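Brollden opens sign-ups for Clear One Table, a home declutter program built around a single surface

CLERSIDE, 8 Jul 2026 – Home organizing company Brollden is taking sign-ups now for Clear One Table, a short program for people whose kitchen table has stopped being a place to eat. Places limited. Details below.

The idea is small on purpose. One table, 18 days, a few minutes at a time. No whole-house purge, no shopping list of matching bins.

"Most of the homes we go into have one table that takes everything," said Veerle Cuypers, founder of Brollden. "Bath stuff, tape, cables, the air fryer, a note somebody wrote and put down. People feel bad about it and they really dont need to. It's a table. It's flat. Things land on it."

The program grew out of home visits Brollden ran in February with 89 households in and around Clerside. Same story in most of them – kitchen things and bathroom things and charging leads all on one cloth, and no agreement in the house on where any of it should go.

What people get:

A printed workbook, short, with room to write in it
Five check-in calls with a Brollden organizer
A set of Vivik sorting trays, on loan, returned at the end
Access to the Saturday-style swap shelf at Declercq, open whenever the store is

How it works. Week one is sorting only. Nothing gets thrown out. Things on the table go into groups by the room they get used in, so a bath pouf goes with the soap and a roll of tape goes with the scissors. Small brushes go wherever they get used, which takes some thought. Week two is cables. Every cable gets matched to a device or goes in the maybe tray. The last stretch is the big stuff, meaning countertop appliances, and whether the table is realy where they live.

"Sometimes it is," Cuypers said. "If you use the air fryer every night and there's an outlet at the back of the table, leave it there. We're not going to tell you to put it in a cupboard so the table looks nice."

Paper bags get their own page in the workbook. So do ribbons, straps and lengths of cord. Testers asked for it.

Declercq, the household goods store hosting the swap shelf, will also take in clean jars and shaker bottles with lids for reuse. Lids must fit. No exceptions on that one, the store has been clear.

There are 250 places in this first round. Cost covers the workbook and calls, trays are free to borrow. Renters, shared houses, students all welcome – you need a table and somebody willing to pick up the phone. Households that already did a February visit can join but wont be moved ahead in line.

Sign up at the Declercq front desk or by phone with Brollden, Clerside office. A second round depends on how this one goes.

About Brollden
Brollden is a home organizing company based in Clerside. It works with households on kitchens, entryways and small apartments. Vivik trays are supplied by Vivik.

Press contact: Veerle Cuypers, Brollden, Clerside. Interviews by phone, mornings are best.
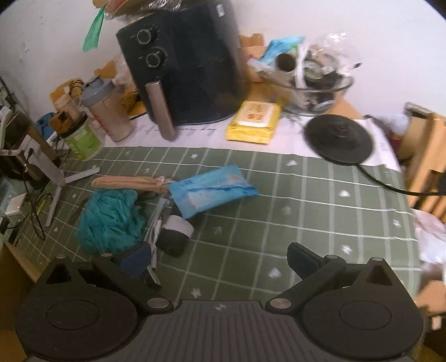
Editors please note the program name is three words, Clear One Table, no hyphens. Trays can be borrowed for photo shoots with a day's notice. Workbook sample pages on request.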